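Sesley Robotics Project, Workshop Notebook
Entry date: 20/04/2024
Recorded by: Yabsira Derese
Station: Bench 2, teleoperation and demonstration

Purpose of session: to continue the packing task for the Condori unit of the student project, and to settle the written procedure before the second cohort begins in September. Members are asked to read this entry before booking the bench.

The task remains as defined in the project outline. The operator works with one gripper in each hand and handles three articles: the black box, the clear bag and the open bin. The order of handling is at the operator's discretion for the present block, but it must be stated in the log before recording starts. Changes of order in the middle of a block are not permitted, as they make the Flurnavus labelling sheet very difficult to complete.

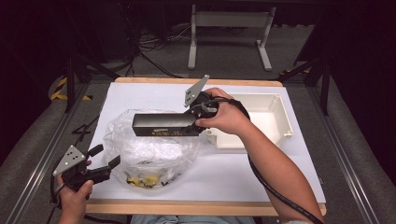
Fig. 1. Bench 2, both grippers in use. Box held in the right gripper, left gripper open.

Block length is set at 50 demonstrations. The target for the term is 2000, of which 917 have been accepted to date. A demonstration is accepted when the reviewer can follow both grippers from start to finish and the log line is complete. Incomplete log lines were the most frequent cause of rejection in the last review and are entirely avoidable.

Approach to the bag. The current instruction reads "open fully, centre the bag, close slowly". The word "centre" has been interpreted differently by different operators, and I propose that it be replaced.
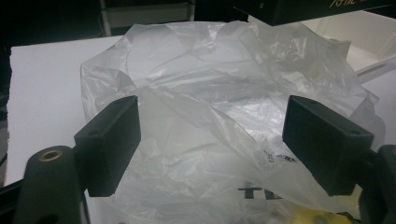

Film handling continues to be the weakest part of the data. The policy trained on the first 300 demonstrations closed too early on folded film, and the Fasix simulator gives us no useful guidance, its cloth model being far too stiff. Operators should choose a fold that stands up from the rest and bring the pads to either side of it before closing. With the bag bunched between the open pads and its upper part rising in loose peaks, there is a suitable fold to aim for; where the film lies flat, it should be gathered first with the other gripper. The printing on the film may serve as a rough reference for the operator's eye, but should not be written into the procedure, given that other bags will be substituted next term.

Proposed wording: "Open fully. Select a raised fold. Place one pad on each side. Pause. Close slowly." The pause is to be long enough for the reviewer to mark the frame.

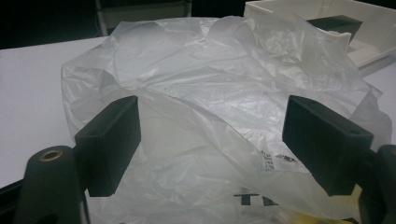

Fig. 2. Pads open on either side of the film. Bag draped over the front edge of the white box.

Contact between the bag and the bin has been raised by two reviewers. My view is that it should be allowed. A starting layout in which nothing touches anything else would be easier to label, but it would be of little value to us when the policy is run on an ordinary bench. The log should carry the code D (draped) or C (clear) for each demonstration. Older entries without a code are to be left as they are.

Rigid articles. Grasping has given far less trouble here, and the remaining questions concern alignment. Both pads should bear on opposite sides of the article, with neither leading the other.

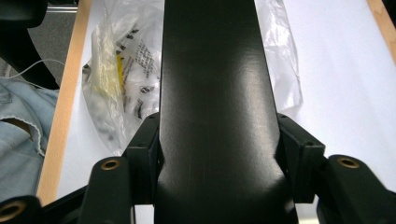 Where one pad arrives first, the article tends to rotate and the operator corrects at the wrist, which the policy then learns as part of the motion. Operators who notice this should release, withdraw and begin the grasp again. The attempt is still to be logged, marked R. Glare on dark, smooth surfaces has also been noted in review. I have asked whether the overhead lighting can be diffused before the next block and am awaiting a reply from the facilities office.

Actions
Y. Derese: circulate the revised wording for the bag approach; update the wall copy once agreed.
Labelling group: add codes D, C and R to the Flurnavus sheet.
All operators: check the gripper cables for free movement at the wrist prior to each block and record the check in the log.

Outstanding: colour of the table covering. A grey sheet has been suggested to improve contrast with the film. No change is to be made until the present block is closed.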